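The Two-Slot Toaster in Cream

4 min read

If you've been in the Hájek shop any time since January, you've probably heard me go on about this toaster. I sell kettles, pans, bread knives and more tea towels than any street needs, and the thing I keep steering people toward is a small cream toaster with two slots and round corners. So it gets its own page.

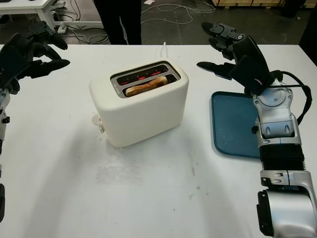
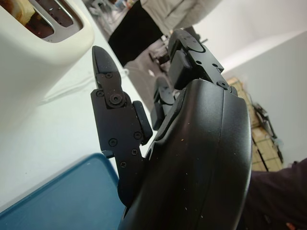
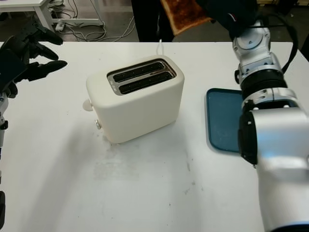 The cream two-slot toaster and a blue tray, on a white top.

I'll start with the looks, as that's what most people ask about first. It's cream, a warm one, and it sits somewhere between old-fashioned and plain. The corners are soft all the way round and the metal panel is set down into the top. I've put it next to white tiles, green tiles and my sister's truly alarming orange backsplash, and it got along with all of them. The knob on the end matches the body, which I like a lot more than the black ones you mostly see (they always look borrowed from another machine to me).

Now the toast. I had one at home before I ordered any for the shop, and I ran it through everything we eat: supermarket sliced, the dark rye from the bakery in Busov, a bagel half, the ends of a loaf that was past its best. Sliced white comes out evenly colored, maybe a touch paler at the very top edge where the crust pokes up. Rye takes two goes. A bagel half goes in if you've cut it neatly, and mine are never cut neatly, so I squash them a bit first. Big sourdough slices from the middle of a round loaf are too long and I cut those in two.

Please don't put anything buttered in it. I shouldn't have to say that, but Vratislav Danko has now brought his back for a clean and I know what I found in there!

About trays. I keep a toaster and a tray side by side on the counter, and half the people who ask about one end up asking about the other. A shallow tray with a raised rim is the best friend a toaster can have. Toast goes straight onto it, crumbs stay inside the rim, and you carry the whole lot to the table with the butter and the jam. Blue goes very well with the cream, and darker blues hide jam stains better than you'd think. Trays are sold separately, sorry, I did try to get a bundle price and Mosano weren't having it.

A few practical bits:

Leave space above it. Don't tuck it under a low cabinet, the heat goes straight up.

It warms bread from one slot just fine, you don't have to fill both.

Let it cool before you wipe it. A damp cloth does the outside, then a dry one. No scouring pads on the cream part, they leave dull patches and those don't come out.

Unplug it, turn it over above the sink and give it a gentle shake now and then. I do mine when I change the dish sponge, otherwise I'd never remember.

The cord is thin and white, so on a pale counter it more or less disappears. I let mine run up behind the toaster to the socket and leave it at that.

Price is 700 crowns for the toaster on its own. I know you can pay 1000 or 2000 for something with a screen and a bagel song, and if that makes your mornings better, go for it — I'll even order one in for you. For two people and a normal loaf of bread, I'd spend the difference on good butter. If you're a household of 5 like Paula Sârbu's, get a four-slot or get two of these. She got two. They stand at opposite ends of her kitchen and the kids have picked sides.

I've been asked if it comes in other colors. Madhu Gautam wanted red and I asked for her, and the answer was that cream is what there is for now. I'll change this page if I hear anything different.

Pickup is from the shop, or Branislav can drop it off when he does the Bustby round, as long as you're somewhere on his way. Returns are fine if it hasn't had bread in it. Once it's had bread in it we fix it or swap it if it goes wrong, so hang on to the receipt, or at least take a picture of it before it fades to nothing in your wallet.

If you want to have a look first, come in before noon. There's usually a loaf open, and I'll make you a slice while you decide.

Ľubica

3 comments · 5 shares

Contact: Ľubica Štěpánek, Hájek Kitchen Things, Busov | © Hájek | Back to top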